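Tiempo de lectura: 4 min

Preguntas frecuentes sobre cómo recogemos los ejemplos

Desde que conté que en Lustmont estamos grabando demostraciones para enseñar a un brazo a recoger y ordenar comida, me llegan más o menos las mismas preguntas. Las contesto aquí todas juntas, que así también me aclaro yo.

¿Qué es exactamente un ejemplo?

Una tarea completa, de principio a fin, con su frase delante. "Pon la uva en la bandeja", por decir una. Guardamos el vídeo, las posiciones de las articulaciones, la apertura de la pinza y esa frase. Nosotros los llamamos episodios, y los que salen de la misma sentada forman una tanda.

¿Cuántos tenéis ya?

En el conjunto principal, que se llama Flukitz, hay 2122 episodios grabados. De esos, 1002 están revisados y con la etiqueta definitiva. El resto espera turno — y sí, revisar cansa muchísimo más que grabar.

¿Quién mueve el brazo?

Una persona, por teleoperación. Lo he hecho yo muchas tardes y al principio era un desastre: iba a tirones, soltaba las cosas antes de tiempo, me pasaba de largo. Tardé en aprender a ir despacio sin quedarme parada a mitad del gesto. Las pausas largas son malas, por cierto, porque el modelo aprende a quedarse pensando igual que tú.

¿Tiráis los intentos fallidos?

¡No! Los marcamos como fallidos y los guardamos aparte. Si la pinza resbala y el operador corrige a la segunda, ese episodio me encanta y se queda en el conjunto bueno, con una nota. Solo borro los que tienen datos rotos: un vídeo sin fotogramas o una articulación que dejó de registrar.

¿Por qué comida y no cubos de colores?

Con los cubos empezamos, y nos aburrimos pronto. Un cubo se agarra casi siempre igual. Una mazorca rueda, un pepino no tiene un lado bueno y un racimo de uvas cambia de forma en cuanto lo tocas. Además las frases salen más naturales, cada operador llama a las cosas como las llama en su casa y eso nos viene de maravilla.

¿Cambiáis la mesa entre episodios?

Sí, y es la parte que más se descuida. En la primera versión dejábamos todo casi en el mismo sitio y el modelo se aprendió el sitio, no el objeto. Movías el cuenco un palmo y el brazo iba tan contento a agarrar aire. Ahora recolocamos las cosas cada pocos episodios y cambiamos de disposición entera al empezar una tanda. Llevamos 33 disposiciones distintas y quiero más.

¿Con qué etiquetáis?

Con Rarel, una herramienta nuestra bastante fea que reproduce el episodio y te deja cortar, escribir y marcar. Tiene atajos de teclado y poco más. La lista de tareas vive en otro sitio, Ugwu, que reparte lo que toca grabar para que no acabemos todos haciendo la más fácil (que es lo que pasaba).

¿Cuánto dura una tanda?

La mía habitual son 29 episodios y luego descanso. Si sigo de largo empiezo a repetir la misma trayectoria por pura inercia, y se nota una barbaridad al ver los vídeos seguidos.

¿Puedo usar los datos?

Todavía no. La idea es abrir una primera parte en marzo, solo con lo revisado. El formato puede cambiar hasta entonces, así que no os montéis nada encima aún, por favor.

¿Qué objetos ponéis, y hace falta que todos sirvan para la tarea?

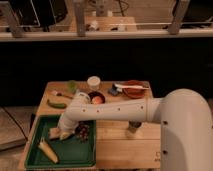 Los objetos que no intervienen en la tarea también enseñan, y por eso no despejamos la mesa antes de grabar. Si la frase habla de lo que va en la bandeja verde, el modelo tiene que saber dejar en paz el pepino, el cuenco oscuro con su fruta y el plato marrón del fondo, que están ahí mismo. Al etiquetar, yo apunto primero lo que se pide y después lo que queda alrededor, aunque no se toque. Con las uvas tan pegadas a la pinza soy más pesada todavía: la nota tiene que decir qué pieza era la buena y cuál era la vecina. Si dudo mirando el vídeo, lo dejo como dudoso en Rarel y lo repaso al día siguiente con la vista fresca.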